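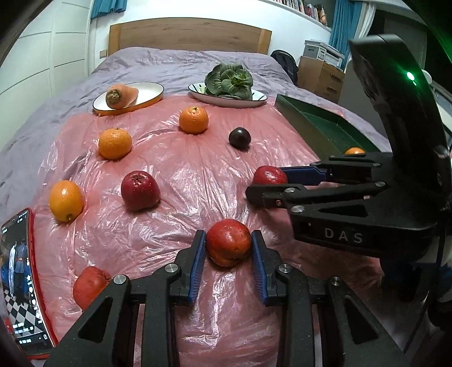

Chapter 3
Sorting and Grading Fresh Produce

Sorting is the separation of mixed produce by kind. Grading follows, and ranks each kind by size, color and surface condition. The two steps are often confused in household practice. This chapter uses the Kolev sheet method, in which all items are laid on a plastic sheet before any are assigned to a container.

Round fruit rolls toward folds in the sheet, so items are spaced before inspection begins. 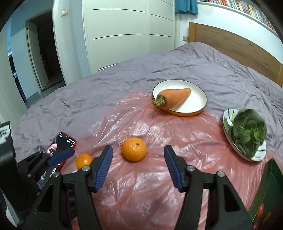
Figure 3.1 Orange fruit on a plastic sheet, with vegetables held on separate plates.

Leafy and root vegetables are kept apart from fruit – on plates or in shallow bowls – and are graded last. Each fruit is lifted, turned and checked for bruising, wrinkling and stem condition.
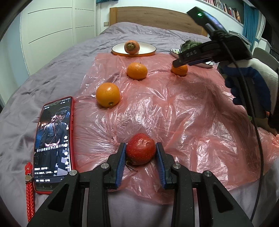
Figure 3.2 Gripping a single red fruit; the leafy vegetable remains in its bowl.

Section 3.1 defines the grade terms. Section 3.2 applies them to the Brellemside records, a set of 1268 graded items.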